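Choosing curtains that fit: a talk with Busisiwe Mofokeng

Busisiwe Mofokeng has been measuring windows for 14 years, the last six at Zelenák, a small workroom that sews curtains to order. Most of her customers come in with a color already picked out and no measurements.

"They hold up a swatch and ask what it costs," she says. "I ask how wide the rod is, and they tell me how wide the glass is. Those are two different numbers."

She wants the rod up before anyone measures. For a window 58 inches wide, she likes a 68-inch rod, which leaves five inches on each side for the fabric to rest when the curtains are open.

"If you stop at the trim, you lose daylight every morning," she says. "People think the room is dark. It's the curtain sitting on the glass."

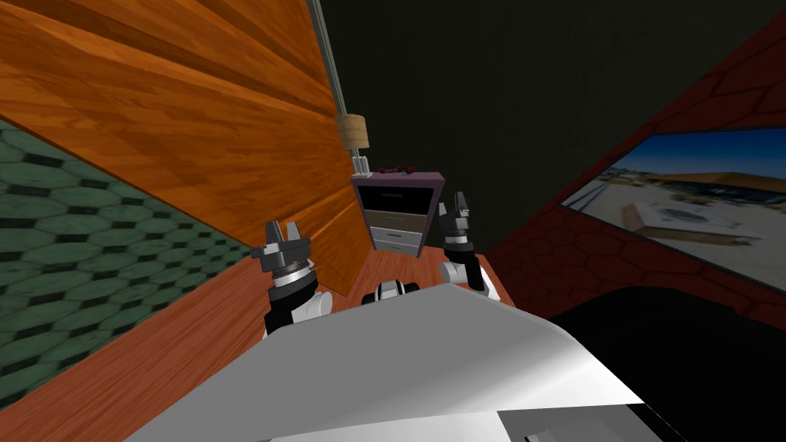
A small dresser against a dark wall.

Length depends on what stands under the window. With a dresser or a radiator there, she will sew to the sill. Everywhere else she goes to the floor and stops half an inch above it. She measures in three spots and uses the shortest, as old floors are seldom level.

Lining is where she and her business partner, Harish Salian, disagree. Salian lines everything. Mofokeng leaves kitchens and hallways unlined unless the customer asks.

"Harish says unlined cotton fades in two summers," she says. "In a south window he's right. On the north side I've seen it last for years."

Both of them wash linen before cutting it. Mofokeng skipped that step once, on a pair for her own bedroom, and they came out of the first wash two inches short. She let down the hems and still has them up.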